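Bumden Open Day: Is the Refill Shop Worth the Drive?

Posted May 21, 2018

The flyer promised "a full day behind the scenes of packaging-free shopping." What we got was closer to two hours, plus a long wait for tea. I went because I have been hearing for years that refill stores are cheaper than the supermarket, and I wanted to see some prices for myself.

Bumden is a warehouse store on the edge of Dalgleish, 34 miles from my front door. That already takes some of the shine off the environmental argument. The parking lot was full by the time I arrived, mostly with large cars holding one person each.

The tour started in the stockroom, where dry goods come in by the sack. Our guide told us the store handles 3040 pounds of grains and beans in a good month. I asked what a bad month looked like and was told that October is usually slow. The sacks themselves are paper on the outside and lined with plastic, and they go out with the regular trash. The guide said the supplier, Clodeo, is "looking into" taking them back. They have been looking into it for two years.

The shop floor is nicer. Wide aisles, clear labels, and scales that print a sticker when you weigh your empty jar. I liked the scales. I was less happy with the prices. Rolled oats cost more than the store brand I buy at home, and red lentils were about the same. Spices were the one real bargain, as long as you only want a spoonful of something.

After that came the storage talk, held in the demonstration kitchen. The speaker was from Stomine, a company that sells jars, so you can guess the conclusion. Everything should go into a jar, and the jar should come from Stomine. A set of 9 was on sale at the back of the room.

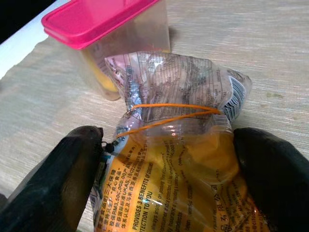 Does dry food really keep longer in a glass jar than in the bag it came in?
Only if the lid seals well and the bag was going to be left open. A bag that is folded over and clipped shut does fine for anything you plan to finish within a few weeks.

The speaker didn't put it that way, but she didn't argue when a woman in the front row did.

They said 600 people had signed up for the day. I would have guessed fewer, though the line for tea made me wonder. Parking was free, the restrooms were clean, and the samples ran out before noon. I bought a little cumin and a paper bag of walnuts, and I'll go back if I happen to be in Dalgleish for something else.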